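De : Stamatia Theodorakopoulos
À : liste atelier-bras
Objet : Re: [atelier-bras] Saisie du couvercle et transfert vers l'assiette

Bonjour à tous,

Réponses dans l'ordre, entre les lignes.

Ayala a écrit :
> J'ai repris ta séquence de septembre sur mon établi. Deux points bloquants.
> 1) Le bras gauche arrive sur la poignée du couvercle avec un défaut
> d'orientation, et la prise glisse au moment de lever.
> 2) Le bras droit démarre alors que le couvercle est encore au-dessus
> de la cuve. Tu synchronises comment ? Temporisation fixe ?

Point 1. L'erreur vient presque certainement de l'étalonnage main-œil et non du modèle de saisie. Chez moi, le défaut variait avec la position de l'objet sur la table, signe d'une rotation mal estimée. J'ai refait l'étalonnage avec 40 poses au lieu de 8, en prenant soin d'incliner franchement le poignet entre deux poses. Avec des poses presque parallèles, le solveur converge, l'erreur résiduelle est flatteuse et la matrice est fausse. Vérifie aussi le jeu du dernier axe : à Jundcombe, nous avons perdu une soirée sur une vis de bride desserrée.

Pour la prise proprement dite, je limite le courant de la pince et je ferme en deux temps : contact, puis serrage après une pause de 200 ms. Le couvercle est en verre, je n'ai pas envie d'essayer plus brutal. L'approche se fait dans l'axe de la poignée, jamais par le bord. La segmentation du verre reste mauvaise sur la carte de profondeur (trous et points aberrants), donc je ne localise que la poignée blanche et je déduis le reste de la géométrie connue.

> J'ai essayé de passer par le nuage de points complet, résultat
> inutilisable dès que la lumière change.

Même constat. J'ai abandonné cette piste.

Point 2. Pas de temporisation. Les deux bras partagent une machine à états, avec un verrou sur le volume situé au-dessus de la cuve. Le bras droit ne peut pas demander ce volume tant que le gauche ne l'a pas rendu, et le gauche ne le rend qu'une fois le poignet sorti de la zone, position articulaire à l'appui. C'est plus lent, mais les arrêts d'urgence ont disparu du journal. Le code est dans la branche mikidik du dépôt, fichier de configuration compris. Attention, les limites de couple y sont réglées pour mes réducteurs : à reprendre avant tout essai.

> Dernière chose : tes brioches, tu les prends par le côté ou par
> le dessus ?

Par le dessus, doigts écartés, avec une ouverture calculée sur la largeur mesurée. Par le côté, les doigts touchent la paroi du panier avant d'atteindre l'objet. Les 4 brioches sont disposées en losange et traitées dans un ordre fixe, en commençant par la plus proche de l'assiette. Il faudrait un vrai critère d'accessibilité, mais pour l'instant l'ordre fixe suffit.

Couvercle tenu par le bras gauche sur la première vue, posé à plat sur la table sur la seconde :

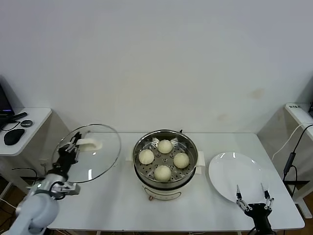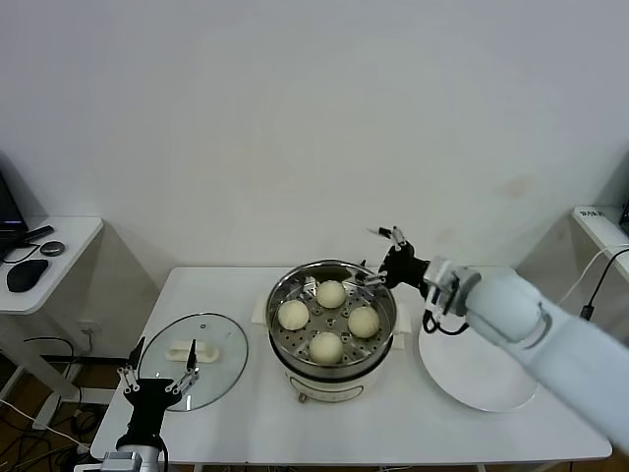

Reste la question des câbles de poignet. Sur les grandes rotations, ils tirent sur le connecteur et faussent la lecture d'effort. J'ai imprimé un guide à Lendham, version provisoire en PETG, qui tient mais réduit un peu la course du dernier axe. Si quelqu'un a un modèle avec passage central, je suis preneuse du fichier source, le STL seul ne me sert pas à grand-chose.

Ayala, peux-tu m'envoyer ta matrice d'étalonnage et le journal d'un essai raté, avec les courants moteurs ? Je les rejouerai dans le simulateur pour comparer.

Cordialement,
Stamatia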